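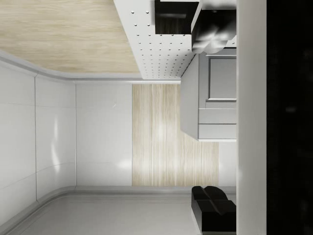
Kitchen area, with the white perforated panel and the wood-grain surface.

Pre-Show Gym Check, Slanina Boxing Club
September fight night
Walked by: me (Ulises Leiva), with Soo-ah Ahn on the clipboard for the first half

I start at the ring and work out to the doors, same as always. Comments are mine, so blame me for the spelling!

Ring and canvas
Ropes tight, all 4 sides: OK. I leaned my whole weight on each one and bounced a bit (Soo-ah laughed, fine).
Rope spacers tied: FIX. The one nearest the blue corner slid when I pulled it. Retied it myself but I want Stuart Horrocks to look, he does a better knot than me.
Corner pads laced: OK. Red corner pad has a split in the cover, foam still good, taped over.
Canvas flat, no ridges: OK now. There was a ridge by the neutral corner and we pulled it out together, which took forever.
Boards under canvas: OK. Walked every seam in my socks. One creak, no give.
Steps, both corners: FIX. Blue steps rock. They need a new rubber foot, and please don't fold up cardboard under there again.

Bags and floor gear
Heavy bags, chains and swivels: OK except bag 2, swivel worn thin on one side. I took it down and it stays down.
Speed bag platform: OK, bolts snug.
Mats: OK. The old Trosow mats are curling at the corners so I moved those to the back wall where the kids stretch.
Bags shifted clear of spectator seating: NOT DONE. Needs doing before the chairs come out.

Gloves and headgear
Bout gloves, 10 pairs of the Urkiers: OK. Checked the stitching and felt along the knuckles for lumps. Love these gloves, by the way.
Headgear: 2 with cracked chin buckles, pulled and tagged. Babita Vashisht has spares in her trunk.
Groin guards: OK, wiped down.

Doctor's table and first aid
Table, gloves, gauze, cold packs: OK.
Oxygen: OK, gauge in the green.
Stretcher route from ring to side door: BLOCKED when I got there, by a stack of Pollow signs. Moved them. If they creep back I will be grumpy about it.

Doors and seating
Exit signs lit: OK.
Side door opens all the way: OK, but sticky at the bottom.
Chairs: 41 in the front block, linked in rows. Howard Stockdale wants one more row and I said no, it eats up the aisle.
Extinguishers: OK, tags current.

Still open: blue steps, rope spacer, moving the bags. I'll be back at 4 to sign those off, and the side door will be unlocked by then if anybody wants to help carry.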